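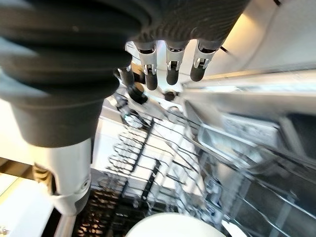 Ludger Petersen wrote to ask whether carton flow shelving is worth the bother in a small stockroom, or whether he should stick with plain longspan and put up with the walking. Ludger, I've been waiting for an excuse to write this one up!

2 min read

We use cookies to remember your settings and see which pages get read. Accept / Manage

We put in a Skosden flow bay at our parts store in Ketness back in December, and I love it. You load boxes at the back, they roll down to the front on little wheels, and the oldest stock is always the one in your hand. Our bay cost £1482 with four sloping levels, delivered flat. Two of us had it standing before lunch with a rubber mallet and a spirit level (the beams clip in, the wheel tracks drop into slots, and that's really it).

What I like most is how quiet it is. Our old Pitkänen bay had steel rollers the full width of each level, and every carton came down like a tray of cutlery. The Skosden tracks have soft wheels and a small brake pad halfway along, so boxes arrive at the front stop with a gentle bump. Each level is rated at 115 kg spread evenly, plenty for filters, hose fittings and boxed fasteners. 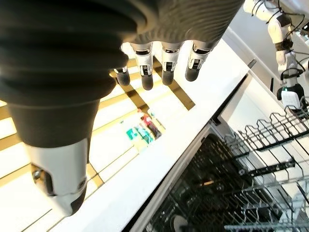

Does it cope with tatty cardboard, though, asked a reader called Statatov when I first mentioned the bay. Mostly, yes. Anything with a flat, firm base rolls beautifully. Cartons with a sagging bottom will stall on the upper track, and shrink-wrapped packs stall every time. We drop those into plastic totes and they run perfectly well. Do set the slope for your heaviest box first and then try the lightest, as the adjusting holes are quite far apart and I spent a good while going up and down one notch.

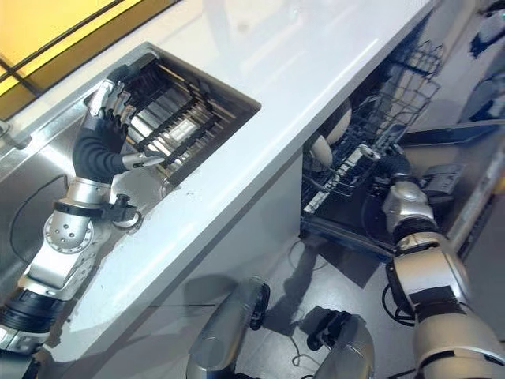 A black slotted rack in the bottom of a steel sink.

Picking is so much quicker now. Everything we sell daily faces one aisle, the person refilling works from the other side, and you don't keep saying sorry to each other. The label strips along the front are a decent width too, and they tilt up so you can read them standing.
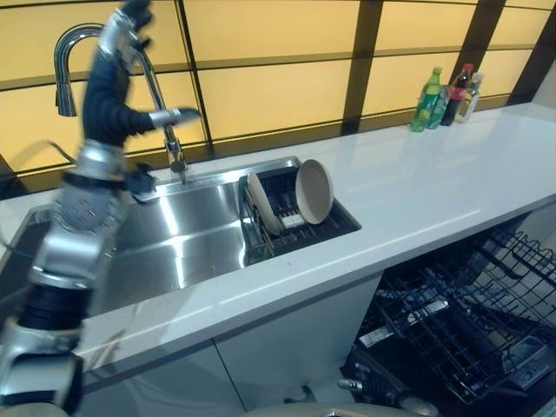
Cleaning is the one job I'd moan about. Dust gets in between the wheels, and the tracks have to come out before you can reach it. The end panels are perforated, a bit like the one on that silver forearm housing by the tap, and every hole collects its own ring of fluff. A soft brush on the vacuum sorts it, and I do ours when a lane runs empty. I'd still buy another bay tomorrow, and I've already measured up the wall by the goods-in door.

Comments

Marlpit: Is that 115 kg per level or per lane? The leaflet I've got only says 115 and leaves it there.

Reply from the author: Per level, on our size of bay. Check the plate on the upright for yours.

hose_and_clip: We bought ours second-hand and half the brake pads were missing. Spares came quickly, and they push in by hand.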